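Chapter 5
Furnishing the Small Home

Learning goals
After studying this chapter, you should be able to explain how a room's floor area limits the choice of furniture, compare common seating and sleeping arrangements, and prepare a simple floor plan to scale.

The home is often the first place in which people make design decisions for themselves. A household that moves into 800 square feet must settle where its members will sleep, eat, and receive guests before it considers color or style. In the Pluldale housing survey, Elspeth Matheson visited 31 apartments and recorded how each main room was used from morning to night.

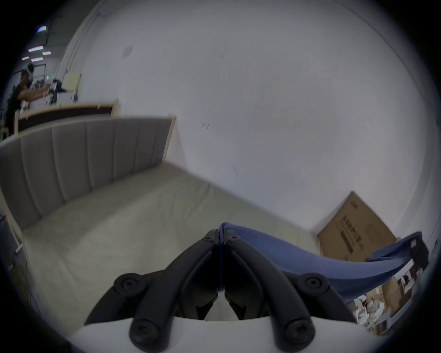
Matheson found that the largest piece of furniture usually determined the position of everything else. Residents placed it first, most often against the longest wall, and arranged tables, lamps, and storage in the space left over. Section 5.1 examines this practice and introduces the terms clearance, traffic path, and focal wall.

Key terms: clearance, floor plan, focal wall, scale, traffic path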